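Moving my CDs onto the computer (and what I'd do differently)

Oct 25, 2024

So the spare room has a floor again! If you've been reading since the summer you'll know I started ripping my CDs in June, thinking it would take me a fortnight of evenings, and here I am with the clocks about to change and the last box only just going up into the loft. 589 discs. I know the number because the software keeps a tally in the corner of the window and I have been staring at that tally for months.

A few of you asked how I did it, so I'm writing it all down in one go, mistakes included. I'm not a hi-fi person and I don't have golden ears. I just had a lot of CDs, a car with no slot to put them in any more, and a growing grudge against Fawzy, the streaming service we've paid for since we moved to Drarkthorpe. Fawzy is fine for new stuff. I found half of what I listen to at the gym on there. But it keeps losing things I love. One week an album is there, the next it's greyed out, and the week after that it's back in a "remastered" version where the drums sound like someone hitting a biscuit tin. The one that did it for me was a live album by a folk group I saw when I was nineteen. I had it saved, I went to play it while I was making soup, and it was gone. And then I remembered that I owned it! It was in a box behind the ironing board, with the ticket stub still tucked in the booklet.

The kit is the boring part, so quickly: an old laptop, a cheap external disc drive that plugs in by USB, and two external hard drives, one for the music and one for a copy of the music. Please get the second one. I put it off for weeks, then the first one made a clicking noise one night and I hardly slept.

For the player I went with Ekix, mostly on the word of my friend Bouchra El Fassi. It reads the disc, looks up the titles, rips it, and then it's also the thing you play it all back with, so there's only the one program to learn. There are others and I'm sure they're lovely. I've stopped reading the forums about it, they were making me cross.
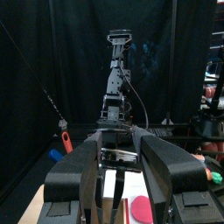

Do you need to rip to a lossless format, or will MP3 do? I'd go lossless. The files are bigger, but drives are cheap now, and you can always make small MP3 copies from a lossless file for your phone later on. Going the other way doesn't work, what's been thrown away stays thrown away, and you'd have to get all the discs out again. I ripped my first 40 as MP3s before I understood that and I had to do every one of them a second time. That was a miserable weekend. I used FLAC, which Ekix is happy with and so is the little player in the kitchen.

The ripping itself settles into a rhythm after a while. Disc in, wait for the titles to come up, check them, press the button, go and do something else, come back when the tray pops out. I did a lot of them while cooking and a lot more while pretending to watch the football. Scratched ones take ages. I had one that chugged away for the whole of a film and then gave up on the final track, and I got it back by washing the disc in warm water with a drop of washing-up liquid and drying it with a soft cloth, straight out from the middle to the edge. Don't go round in circles. I was told that by a man in a record shop years ago and it's one of the few useful things I've kept in my head.

Now, titles. This is where all the time goes! I'd imagined the slow part would be the discs, and it's the typing. The lookup gets most pop and rock albums right first time, but it has some very odd ideas. It filed one of my choir CDs under "Blues". It gave me three separate artists who were all the same woman, once with her middle name, once without, and once in capitals as if she was being told off. Compilations are the worst, every track has a different artist, so if you don't tick the "various artists" box you end up with one album scattered over twenty different names and you'll think half of it has vanished. Tick the box. I cannot say this strongly enough.

Classical is its own special headache. Who's the artist on a symphony, the composer or the orchestra or the conductor? I went back and forth on it for days. In the end I put the composer as the album artist, as that's how I'd look for it on a shelf, and the orchestra goes in the title in brackets. Somebody will write in to tell me it's wrong. It may well be, but I can find my Dvořák now and I couldn't before.

And then there are the discs that no database has ever heard of. I've got a good handful of those. Demo CDs bought from merch tables, a school concert, and four home-burned compilations from an old boyfriend, with the titles in biro that's mostly rubbed away. My favourite is the Lolutdale one. They were a band from the next town over who played every pub that would have them and then all got jobs, and they made precisely one CD, in a card sleeve with no track listing whatsoever. I typed the whole thing in by hand, guessing the song names from the choruses. Track six is now officially called "Something About A Bus". If you were in Lolutdale, please get in touch and put me right!

Covers I scanned where I couldn't find a decent one. The sun through the spare room window bleached a lot of my older spines, so some of those scans are a bit pinkish, and I've decided I don't mind. It's what my copies look like.

One thing I'd tell anybody starting: do it in batches and stop at the end of the batch. I went in lots of 100, and after each lot I'd plug in the second drive and copy the new ones across, and then play a few songs at random to check they were all right. In the second batch I found that a whole album had a tiny skip at the start of each track. That was the disc drive on its way out, and if I'd left the checking to the end I'd have had hundreds of those to hunt for. New drive, carry on.

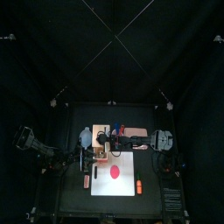 Playing it all back is the bit I'd been looking forward to, and it's been every bit as nice as I'd hoped. I've got the laptop wired to my old amp in the spare room and the speakers up on the bookshelves, and the first evening I just sat on the floor and put the whole library on shuffle. It does sound rather echoey in there now that the boxes have gone, all bare wall and floorboards. What I'd love is dark fabric right round the room, hanging in folds on every side like in the photo, and I've been looking at heavy curtain material with that in mind. I wouldn't even say no to the big X of thin wires across the ceiling, as I've got speaker cable to get from one side to the other and at the moment it goes under the rug where I trip on it. I'm told black walls would make the room feel like a cupboard. I'm working on it.

Shuffle has been a revelation, by the way. On Fawzy it always seems to circle back to the same few songs, the ones I played last week, and on my own library it's got no idea what I like, so it'll throw out a hymn and then some dreadful Eurodance single I bought on a school trip. I'd forgotten I owned half of it. I had a little cry at a song from the year my sister got married, and then the next one was a novelty Christmas record and I laughed so much the dog left the room.

I've not cancelled Fawzy. I nearly did, I had the page open! But the rest of the house uses it, and I do like having somewhere to try things out before I buy them. What's changed is that if I fall for something on there I go and get a copy, on disc if it's cheap or as a download if the band sells them direct. I bought three albums last month, which is more than I'd bought in the five years before put together.

Things I still haven't sorted, in case any of you clever people can help:

Getting the library onto my phone for the car. Ekix has a sync thing but it wants to send over everything or nothing, and everything doesn't fit. I've been making a playlist and copying it over by hand, and it's a faff.

Volume. The old discs are so quiet and the newer ones are so loud, and on shuffle I'm forever leaping up to the knob. There's a levelling setting. I switched it on and it spent a whole night "analysing" and I can't hear a scrap of difference. Have I missed a tick box somewhere?

Hidden tracks. Remember those? Where the last song ended and there were ten minutes of silence and then a daft one? They've all come over as one enormous track with the silence in it. I quite like being caught out by it, but not while I'm driving. Bouchra says I can split them in a free audio editor and she's promised to show me if I feed her.

And what to do with the discs themselves. They're in the loft for now, out of the jewel cases and into sleeves, with the booklets kept alongside. I did think about the charity shop, but I don't think I'm meant to keep the copies if I give away the originals, and anyway I can't part with them. The empty jewel cases are in the garage in four bin bags and if anyone near Drarkthorpe wants some, bring a car.

Tapes next. I've found the shoebox and I've found the tape deck, and one of its doors doesn't open.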